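FOR IMMEDIATE RELEASE
2025-05-21

"Drustness" Returns for Season 2, With Fewer Survivors and a Better Boat

GRUVARTON. Mahlangu Pictures confirmed today that its island mystery series "Drustness" will come back for a second season in September, settling a question that fans had been asking in the company's inbox, at length and often in capital letters.

The new season picks up the morning after the lighthouse fire. Viewers will remember that Captain Urkell was last seen walking into the sea with the only key to the archive. The writers remember it too, and have spent most of a winter regretting it.

"We wrote ourselves into a corner and then set fire to the corner," said Renata Alarcón, who created the series. "Season 2 is about what you do next. Mostly the characters lie to each other in raincoats."

Woo-jin Maeng and Yu-na Kwon return as the Pell siblings, who are still not speaking and will now have to not speak in a much smaller boat. Dong-geon Ahn joins the cast as an insurance investigator who arrives on the island to look into the fire and makes the mistake of accepting a dinner invitation. His character has a name, but the studio would like everyone to find it out in episode four.

"I read the first script and asked how long I stay alive," said Ahn. "They told me it was a very good question and changed the subject."

Tae-yang Yeon, who directed the first-season finale, takes on the full run this time. He has promised to explain the goat. He has not promised that the explanation will help.

Filming took place in and near Gruvarton, where almost 700 residents signed up as extras for the harbor festival episode. The production had asked for 200. The script was adjusted, and the festival is now described by several characters as "busier than last year."

The harbor set itself was rebuilt from the ground up after the first one was burned down on purpose, in a single take, before anyone had heard about a renewal. The new version includes a working crane, a fish market and a bar with 32 stools, all of which squeak. The sound department has asked that this be mentioned. 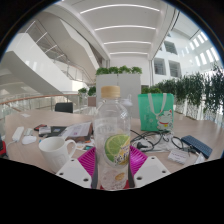

Clear bottle with lime-slice artwork and a pale orange cap.

A trailer will follow later in the summer. It will not show Captain Urkell, and the studio asks that people read nothing into that, knowing full well that they will.

About Mahlangu Pictures
Mahlangu Pictures makes drama series for television and streaming. Its earlier work includes the first season of "Drustness" and a courtroom comedy it prefers to discuss only when asked.

Press contact: Publicity Office, Mahlangu Pictures, Gruvarton. Interview requests for the cast are welcome. Interview requests for the goat should be sent separately.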